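Oston Kitchen Robot Open Day

The Oston Kitchen Robot Open Day is a public demonstration of food-handling robots held in Nornbridge each May.
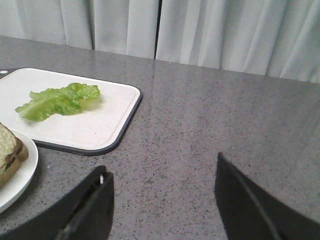

What is the open day meant to show?
Mainly that a two-fingered arm can do simple kitchen jobs in front of an audience. Critics say it shows how well a job can be picked in advance.

Background
The event was started by Oston, a maker of robot arms, with software from Kanel. Organizers claimed 1,000 visitors at the first edition; the local paper Işık put the figure at roughly 700. No ticket records were published.

Format
Each session lasts 90 minutes and covers 2 tasks, one of them sandwich making. Lettuce, bread, a cutting board and a plate are typical props. Staff choose the food and set the counter — visitors may watch but may not move anything.

Reception
Işık called the day "a long wait for a short lunch" and noted that failed attempts were left out of the printed results. Oston replied that restarts are normal in testing. It has not said how many took place, and its claim that the arm is ready for restaurant work has not been checked by anyone outside the company.

This article was last revised on 2025-12-06.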